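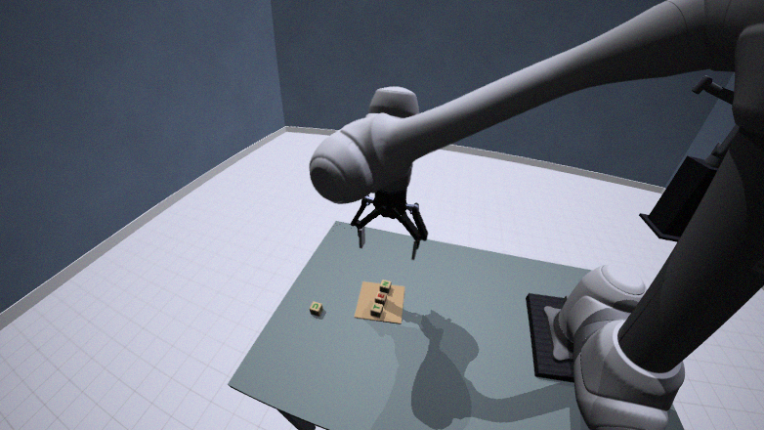 Llevo unas semanas peleándome con las normas internas para hacer pruebas en simulación antes de pasar al brazo de verdad, y ya no sé si lo estoy planteando bien. Trabajo en un taller pequeño (en Salinas, somos pocos) y el cliente, Zollthorpe, nos pide un documento de «buenas prácticas de validación» para una tarea de recoger y colocar cubitos. En la escena tengo tres cubos sobre la esterilla color canela y otro suelto en la mesa, a la izquierda, y la pinza parte abierta y en el aire. Mi duda es qué tengo que dejar escrito para que un ensayo cuente como válido. ¿Fijo siempre la misma posición de los cubos? ¿La vario? ¿Apunto la semilla? Ahora mismo tengo 268 ensayos guardados y me da que la mitad no los podría repetir ni yo. Ah, y otra cosa: ¿el documento tiene que hablar de seguridad si todo es simulado? A mí me suena raro, pero el cliente insiste. ¡Gracias de antemano!

3 respuestas

Respuesta 1 (marcada como útil)

Buenas. Yo pasé por algo parecido en agosto con un proyecto que llamábamos Skotard, así que te cuento lo que nos funcionó, que tampoco es la biblia.

Lo primero, separa dos cosas que casi todo el mundo mezcla: la configuración de la escena y el criterio de éxito. En la configuración va todo lo que haría falta para montar la misma prueba en otro ordenador: versión del simulador, paso de tiempo, fricción de las yemas, masa y tamaño de los cubos, pose inicial del brazo y la semilla. La semilla SIEMPRE. Nosotros usábamos 3333 para la tanda de referencia y luego otras distintas para las variaciones. Si falta un dato, el ensayo se queda fuera del informe, aunque haya salido precioso.

El criterio de éxito escríbelo antes de lanzar nada. Por ejemplo: el cubo queda dentro de la esterilla, no toca a los demás y la pinza se retira sin arrastrarlo. Nosotros lo dejamos para el final y acabamos discutiendo si un cubo medio fuera contaba o no — dos tardes perdidas, de verdad.

Sobre variar o no variar: las dos cosas. Una tanda fija, que te sirve para comparar cuando cambias el código, y otra con posiciones aleatorias dentro de unos límites que pones por escrito. Y los fallos se guardan igual que los aciertos, con su registro completo. Nosotros llegamos a 1851 ensayos y lo que más miró el cliente fueron los fallos.

Con tus 268 yo haría limpieza: los que tengan semilla y versión se quedan, el resto a una carpeta aparte y no los cites.

Respuesta 2

A lo de la seguridad: sí, ponlo, aunque sea un apartado corto. La simulación no sustituye la evaluación de riesgos de la célula real, y eso conviene que lo diga el documento con esas palabras. Yo añadiría los límites de velocidad y fuerza que has usado, para que quien lo pase al brazo físico no arranque con valores más alegres. Las normas ISO 10218 van por ese lado, mírate la edición vigente, que la revisaron hace poco y yo todavía tiro de la antigua — así que no me hagas mucho caso con los apartados concretos.

Respuesta 3

nosotros usamos la plantilla de Istau y va bien, es una hoja de cálculo y ya. le quitas las columnas que no te sirvan

Comentario de quien preguntó

¡Mil gracias! Me quedo con lo de la tanda fija y la aleatoria. He empezado la limpieza y, uf, sin semilla hay muchísimos. ¿La plantilla esa trae columna para los parámetros de contacto o la tengo que añadir yo?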